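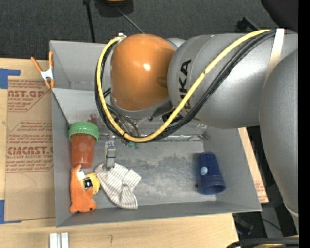

So I finally quit paper towels. I've been threatening to do it since at least the spring before last, and a few of you have asked in the comments how it's going, so let me just get it all down while the dryer runs.

Some background for anyone new. I live in Tustberg, in the top half of a house with a kitchen about as wide as a bathtub is long. There's one drawer that isn't full of cutlery. For years that drawer held takeout menus and dead batteries, and the paper towels stood on the counter taking up the exact spot where a toaster should go. I went through a ridiculous amount of them. One to dry my hands, one to hold while I thought about what I'd spilled, two for the spill. I'd buy the giant pack at Zonen every time it was on sale and then have nowhere to store the giant pack, so it lived on top of the fridge and fell on me when I shut the freezer too hard.

What pushed me over was a month when I was going through receipts for taxes and saw that I'd spent $193 on paper towels and napkins in a year. For one person! I had to go lie on the couch for a bit. That's a plane ticket to see my sister, if you catch a good fare, and I'd spent it on wiping up coffee.

## Getting the cloths

The internet will tell you to buy a matching set of "unpaper towels" that snap together on a roll. I looked at them. They're adorable and they cost a fortune and I would never in my life snap them back together after washing. I know myself.

So I went to the Villanueva thrift store, the one out past the car wash with the terrible parking lot, and dug through the linens bin in the back. If you've never done the linens bin, go on a Tuesday morning, right after they put out the weekend donations. I came home with a huge bag of kitchen towels, some cloth napkins from at least four different people's weddings (I'm guessing), and a tablecloth with a burn mark that I cut up for rags. Seventeen dollars for all of it, including a gravy boat I didn't need.

Things I'd look for if you're doing the same:

- **Old, thin and cotton.** The fluffy new towels with a raised pattern look great and push water around the counter like a squeegee. A towel that's been washed a few hundred times drinks it right up.
- **Waffle weave or plain flat weave.** Terry is fine for hands, but it catches on everything and leaves fuzz on glasses.
- **Stripes or checks or something busy.** I bought three plain white ones because they looked like a magazine. They now look like a crime was committed involving turmeric.
- **Nothing with a slick feel.** If it feels like a windbreaker, it's mostly polyester, and it'll just smear.

Wash it all hot before you do anything else. Twice if it smells like somebody's basement. And skip the fabric softener, forever! It coats the fibers and then you're back to squeegee town. My mother still doesn't believe me on this one and we have agreed not to discuss it.

## The system, such as it is

I tried a folding system first. I watched a video where a woman folded towels into little standing rectangles, like file folders, and I spent an entire Sunday evening doing that, and it was beautiful for maybe a day and a half. Then I pulled one out while my hands were covered in egg and the whole row slumped over, and I never stood them up again.

Now there are two piles in the drawer. Left side is for clean jobs: hands, dishes, drying lettuce, lining the bread bowl. Right side is rags, for floors and the stove and whatever the cat has done. Nothing gets folded. I shove them in. The only rule I'm strict about is that a left side towel can become a right side towel, but it can't ever go back.

Dirty ones go in a tub on the floor by the back door. I started with a lidded bucket because it looked tidier, and wow, do not do that. Damp cloth plus a lid equals a smell I can still call up if I close my eyes. An open container is so much better, or a hook rail if you have the wall for it. If something's soaking wet I hang it over the edge of the sink first and toss it in the tub before bed.

I wash them all together once a week with my sheets. People get weirdly worried about the laundry part, and I was too, but it hasn't added a load. It just made one load fuller. My washer is elderly and makes a noise like a bus going over a bridge, and it has coped.

## What I still use paper for

Okay, confession section. There's one roll of paper towels in this house and it's under the bathroom sink where I have to bend down and feel bad to get it. I use it for:

Bacon. I've tried draining bacon on cloth and it's fine, technically, but then you own a bacon towel, and it has to go through the wash with your pillowcases.

Raw chicken juice. I know you can wash it out on hot. I don't want to think about it in the meantime.

Cat vomit, some kinds. I'll spare you the chart.

That roll has lasted me since June, so I'm not going to beat myself up over it. My friend who runs the Bavholm swap table every fall got rid of paper completely and keeps a separate jar of "gross rags" that she throws out after one use, cut from worn-out T-shirts. I like that idea a lot and I have plenty of T-shirts that qualify. I just haven't sat down with the scissors yet.

## Napkins are the best part

I expected the napkins to be the fussy bit, and they're my favorite! I eat most of my dinners alone in front of the TV, let's be real, and there's something about having an actual napkin on your lap that makes leftover noodles feel like a meal somebody planned. I use the same one for a few days unless I'm having ribs. When people come over I put the wedding ones in a bowl in the middle of the table, all mismatched, and everybody picks. My nephew always goes for the green one with a duck on it and gets very serious if it's in the wash.

One thing I would change is the size. Most of what I bought is that big, square, restaurant kind, and it's too much fabric for a bowl of soup. I cut a few in half and hemmed them with the iron-on tape stuff, and the tape gave out after about a month. So now I'm hand stitching the edges while I listen to podcasts. I'm slow. My stitches look like a drunk ant walked across the cloth. But they hold, and I've finished six, and I'm kind of proud of them.

## Stains, since you'll ask

Coffee and tea: cold water right away, or learn to love beige.

Tomato: dish soap, rub it in, leave it overnight, and then hang the towel in the sun if you've got sun. I didn't believe the sun thing until I tried it on a dish towel I'd given up on. By the afternoon the orange patch had faded so much I had to hunt for it.

Grease: also dish soap, and let it sit for 30 minutes before it goes in the machine. If you forget and dry it with the grease still in there, congratulations, it's a right side towel.

Turmeric: no. I've tried everything. Baking soda, vinegar, the sun again, a paste my neighbor swears by that smelled like a swimming pool. It's yellow now and it'll be yellow when I'm dead.

Every couple of months the whole bunch starts to feel a bit waxy and stops soaking things up, and then I do a really hot wash with half the usual detergent and a scoop of washing soda. Smaller amounts of detergent in general have helped. I'd been using about double what the line on the cap says, because the line is molded in the same color as the cap and I'd never once noticed it.

## Odds and ends

A couple of you asked whether I iron any of it. I do not. I own an iron, see hem tape above, and it's gone back in the closet behind the vacuum.

Someone else asked how many towels a person needs, and I have no idea. Enough that you don't run out before laundry day. I've got more than I need because I can't walk past the linens bin now, and last week I came home with a calendar towel from the seventies with an owl on it that I'm frankly too fond of to wipe anything with. It's hanging on the oven door. My sister says it's staring at her when she video calls.

The toaster, by the way, is now on the counter where the paper towels used to be. It's a two-slot secondhand one and it only really toasts on the left side, so I flip the bread halfway through. Next post is probably going to be the freezer clean-out I promised, unless I lose my nerve, because there's a foil package in there from before I moved in and I've been putting off opening it.

Dryer just buzzed. If you've got a turmeric trick I haven't tried, please leave it in the comments!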